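Our practice moved repeat prescriptions to Karia in December, and the reminder logic has a fault worth writing down. The 135 tablets on my last order cover 45 days at three a day. Karia counts from the date of issue, and the pharmacy took 15 days to dispense, so the next request opened far too early. 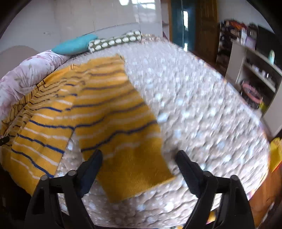
Striped towel on the bed, mustard and dark blue.

Shuk-fan Tai at the surgery can alter the start date by hand – it takes her a minute – but the change is lost at the next issue. I have asked for the dispensing date to be used. The feedback form allows 500 characters and I needed two forms.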